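Conia Robotics Club Handbook
Section 4: Setting up a two-arm folding session
Last changed 2022-04-30 by Itziar Villanueva

If you have gotten this far, you've already done the power-up in Section 3 and both arms are sitting in their rest pose. If they aren't, go back! I once skipped the rest pose and spent most of a club night hunting for a fault that was only me being impatient.

Before you start

You need one adult with a badge for the lab (usually Emiliano or me), one person on the arms, and one person on the laptop. You also need something from the cloth bin. Pick plain colors for your first few runs, please. Stripes are fun but they confuse the fold checker, and you'll end up blaming yourself for it.

CAUTION: Keep one hand free for the stop button whenever the arms are live. Long hair tied back, hoodie strings tucked in, no exceptions (yes, Yaroslav, even you).

Laying out and gripping

1. Wipe the table and let it dry.

2. Lay the garment out the long way, left to right, where both grippers can get to it. It doesn't have to be perfectly smooth. Small wrinkles are fine, big lumps are not.

3. On the laptop, open the Setiawan panel and load the profile called "cloth slow". It caps the speed at 200, and I'd leave it there until you've done at least 7 clean folds.

4. Bring both arms down together and take one end of the cloth with each. Close the fingers gently and stop as soon as the fabric is held.

5. Check the wrist views along with the main view before you lift anything.
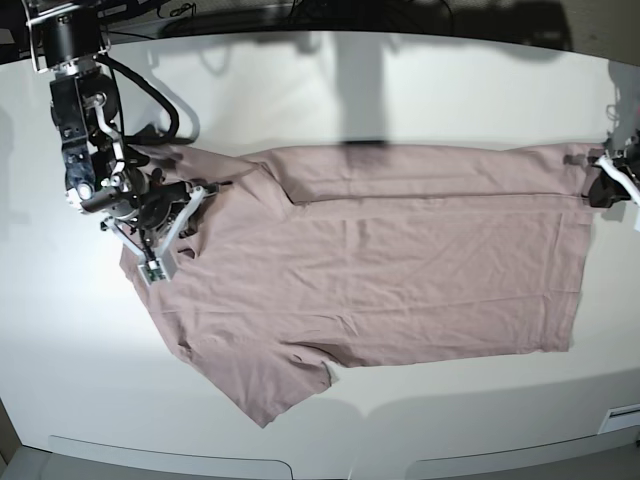
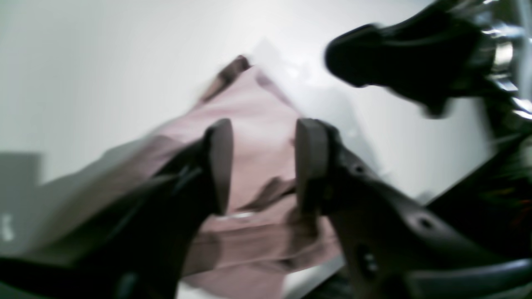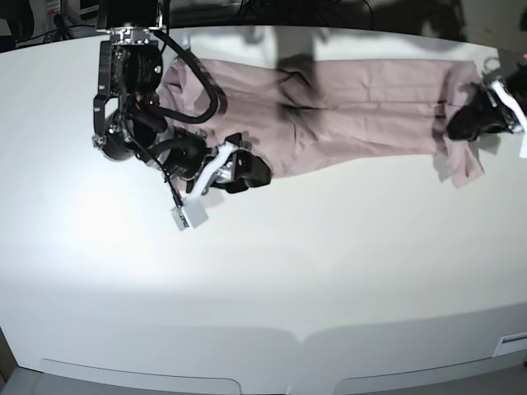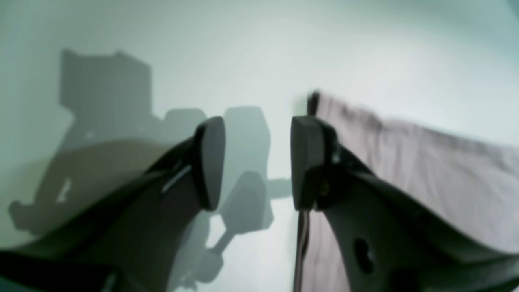
6. Raise both arms a little, at the same pace, and carry the edge over. If one side lags, stop and put the cloth down again. Dragging it only makes the wrinkles worse, and then you have to start over anyway.

7. Open the fingers all the way before you back off. I can't say this enough! A half-open gripper will happily take the fold with it on the way up.

8. Hit Save if you liked the run, Discard if you didn't. Don't keep the bad ones "just in case". We had 1150 runs on the drive in March and Gonzalo gave up two evenings to sorting them.

NOTE: If the panel freezes after Save, wait for the light on the Flellinberg box to go green. Pulling the USB will lose the run.

When the grip keeps slipping

Try these in order, and only move on if the last one didn't help.

a. Clean the finger pads with the dry cloth from the drawer. Lint builds up faster than you'd think.

b. Raise the grip setting one step. The top of the safe range is 800, and past that we start stretching collars.

c. Come in lower. New drivers nearly always close too high and pinch air (I still do it when I'm tired).

d. Swap the garment for a thicker one and see if the trouble goes away. If it does, the arms are fine and you just need more practice on thin cloth, so put your name on the Thursday sheet and I'll sit with you.

Shutting down

9. Send both arms to rest and wait until they stop moving.

10. Put the clothes back in the bin, folded or not, I'm not your mom.

11. Write the run numbers in the log and initial them. Anything strange goes in the right-hand column, even if it fixed itself.

Section 5 covers towels.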